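OK I promised a few of you a thread on the iron thing. I typed half of this while waiting on laundry, so it wanders. Not a doctor, not a dietitian, just a tired person who got less tired and read a lot of labels along the way.

So, back in July my ferritin came back at 6. Ferritin is the one that shows how much iron you've got in storage, and 6 is low enough that the nurse at Praddale called me herself instead of leaving it in the portal.

The annoying part is that I'd had blood work before and been told I was fine! My hemoglobin was fine. It can stay in the normal range for a good while after your stores have run down, and ferritin wasn't on that first panel. If you're going in for this, ask if it's included.

My symptoms, for the people who always ask: winded on stairs, cold hands, hair all over the shower drain, legs that would not lie still at night. And ice. I was eating ice by the cup. I thought I just really liked ice.

(Craving ice has a name, pagophagia, and it goes along with low iron a lot. Charmaine Mahlangu told me this at work while watching me crunch my way through a meeting. I said don't be silly and then went and looked it up in the bathroom.)

Before any of the testing I'd been treating myself for "stress" out of the supplement aisle. Ashwagandha, a B complex, a mushroom powder that tasted like a basement, the good magnesium, the other magnesium. I added it up later from my bank app. $143.

I'm not against that stuff, by the way. I still take magnesium. But I was buying things for a problem I hadn't had looked at, and one blood test would've cost me a whole lot less than the mushrooms.

Also please don't read this and go start iron on a hunch. Your body has no good way of getting rid of extra, and some people carry a gene that makes them hang on to too much of it. Fatigue has a hundred causes. Get the number first.

And get somebody to ask WHY it's low. Mine was heavy periods plus years of giving blood without a thought. For other people it's celiac, or an ulcer, or bleeding somewhere in the gut they don't know about. Especially if you're a man or past menopause, don't let anyone just hand you pills and wave you off.

OK so the pills. I started on plain ferrous sulfate, every morning, with breakfast and coffee. Felt virtuous. Felt sick as a dog too. And when I went back for the recheck the number had barely moved.

Coffee was a big part of it. Tea too, black and green both. The tannins and so on grab onto the iron and a good bit of it just goes on through you. Calcium gets in the way as well, so there went the yogurt. I'd managed to build the worst possible breakfast for it.

What I do now: iron first thing with water and a bit of orange juice, then I wait an hour before coffee. Some days I make it the full hour. Some days I stand there looking at the kettle.

The vitamin C question, because it comes up in every single one of these. Yes, it helps your body take in iron from plants and pills. Does it help enough to matter if you're already on a decent dose? There's been at least one good-sized trial where it didn't make much difference. I like juice, so I have juice. I wouldn't buy a separate bottle for it.

The thing that changed the most for me was going to every other day. I thought Mahlet Worku was pulling my leg when she suggested it (she's the pharmacist at Siddiqui, the one on the corner by the bus stop, go see her if you're local).

The way she explained it, a dose of iron makes your liver put out a hormone called hepcidin, and hepcidin turns down how much iron you absorb for the next day or so. Take another pill while it's still up and you get less out of that one. Skip a day and it comes back down.

There's research on it, mostly small studies in young women with low stores, so it's not gospel, and if you're badly anemic or pregnant your doctor may well want you on it daily. Ask them. For me it meant half the pills and my stomach quit hating me.

Which form, everybody wants to know which form. Sulfate, gluconate, fumarate, bisglycinate. Read the back for the ELEMENTAL iron. The big number on the front can be the weight of the whole compound and it'll fool you. Two bottles can look miles apart and have pretty much the same iron in them.

I tried bisglycinate second, the Jokent one in the green tub. Easier on my stomach for sure. Pricier per pill. The studies saying it's gentler are decent, the ones saying it works better are kind of all over the place. I stuck with it because I'd take it without dreading it, and a pill you skip does nothing for you.

I also tried Carneo, which is dried beef liver in capsules. Saulius Eglītis swears by it, he's in my running group and has sent me the link more times than I can tell you. My gripe is that the label doesn't say how much iron you're getting! It says "nature's multivitamin." Great. How much iron.

Plus liver is loaded with vitamin A, and you can overdo that, and it's a real worry in pregnancy. So "it's just food" doesn't get you off the hook there. I finished the bottle and didn't buy another one. Sorry Saulius.

Slow-release and coated ones: Mahlet isn't a fan. Iron mostly gets absorbed right up at the top of the small intestine, so if the coating holds out past that point you've missed the bus. Gentle, sure. Could be gentle on account of it not going in.

Gross section, skip if you're eating. It'll turn things dark, dark green or close to black. That's normal on iron. Black AND sticky like tar, or red, you call somebody. And constipation, yes. Prunes. More water than you think. Going every other day helped here too.

Things to keep it away from: thyroid pills (I was told four hours), some antibiotics, antacids, calcium. If you take anything at all on prescription, run it by the pharmacist. They're free and they're usually delighted to be asked something that isn't "is it ready yet."

And if there are kids in the house, lock it up. I mean it. Iron pills look like candy and an overdose can kill a small child. Mine lives on top of the fridge in a box with a latch, and I don't care that I need the step stool.

Food stuff, quickly. Red meat and dark poultry and clams give you heme iron, the kind that goes in easiest. Beans, lentils, tofu, pumpkin seeds, fortified cereal give you the other kind. I don't eat much meat so I do lentils with lemon and tomatoes about a million times a month. Unathi Sibiya's red lentil soup is the best one and no, she won't let me post it, I've asked.

Spinach! Everybody's aunt says spinach. It's got iron, but not much of it gets in. Eat it because you like it. Cooking acidic things in a cast iron pan really does add some, more than I would've guessed, but you can't measure it so I count it as a bonus.

How long till I felt better: the ice thing went away first, inside of 2 weeks, which was spooky. Sleep and the twitchy legs came next. Energy took a couple of months. Hair is still thinking about it.

The stores take the longest to fill. Don't quit when you feel good, that's what I did the first time and I slid right back. You keep going until the blood test says so, and then you check again a few months later.

If pills just don't work for you, or you can't keep them down, IV iron is a thing and you're allowed to bring it up. Osamu Kobori from my old building went that route after a year of misery with tablets and he wishes he'd pushed for it sooner.

Last time I posted about ferritin I got 518 replies and I know I missed a bunch. I'll go through this one tonight after dinner. If you asked me about kids' doses I'm going to say ask the pediatrician, every time, so you can save yourself the typing.
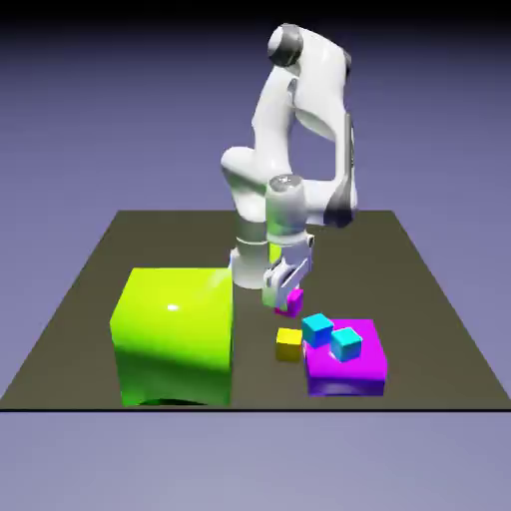
Oh, and one I forgot. If you're getting rechecked, ask the office if they want you to skip your pill that morning. Mine did, and I'd already swallowed it in the car.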